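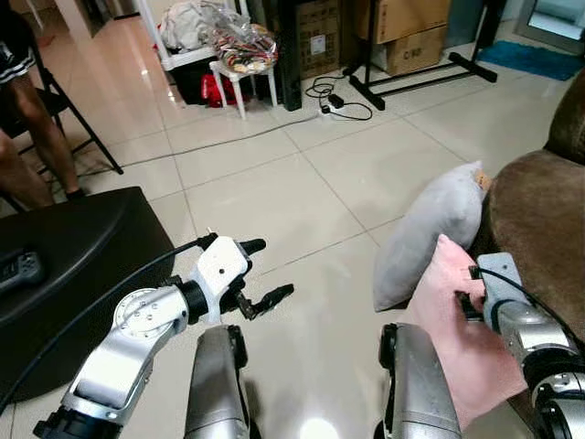 Who may enroll in the household robotics project course?

Any student who has completed the introductory programming unit and the workshop safety session may enroll. Previous experience with robot arms is not required, and students from all departments are considered on the same terms.

Household Robotics Project: Student Gallery
Department of Engineering Practice, Arkdale College

The household robotics project is a two-term course in which students prepare a two-armed robot for ordinary domestic work. The course is directed by Naomi Mfaume, with laboratory instruction by Wafula Bakilana. Students work in small teams, and each team is responsible for one household task from the first written plan to the final demonstration in June.

The picture on this page belongs to the cloth handling unit, the longest part of the course. Additional pictures are added after each team has submitted its term report.

Cloth handling
A gray gripper closed on a pink cloth, beside a brown sofa with a light gray pillow. The other arm is held with its white two-finger gripper open.

Cloth is assigned early in the course for the difficulties it presents. A rigid object keeps its shape when it is lifted, while a cloth folds, slides, and hides its own edges. Teams are asked to write down where each grasp should begin, how far the fabric should be raised, and at what point the second arm should assist. These notes are reviewed by another team before any trial is run.

Course records
The current group logged 658 trials in the first term and 872 in the second. Every trial is entered in the Ralska logbook, including those that were stopped early. Entries must state the task, the starting position of both arms, the name of the student at the controls, and the reason the trial ended. Incomplete entries are returned to the team for correction.

Assessment
The course is marked out of 100. The highest mark in the current group was 97, awarded to Jeptoo Wanyama and Imani Makokha for their joint report on grasp placement. Their report is held in the Pendard Reading Room and may be consulted on request at the front desk. It may not be removed from the building.

Use of the laboratory
Enrolled students may reserve the laboratory in two-hour periods. Reservations are made through the department office and close at 4:00 p.m. on the preceding day. A student who has not signed the current safety form will not be admitted to a trial. Visitors are welcome at the June demonstration and should report to the front desk on arrival.

Inquiries about enrollment should be addressed to Rūta Strazds, Course Administrator, Department of Engineering Practice. Permission to reproduce pictures from this gallery must be requested in writing from the same office.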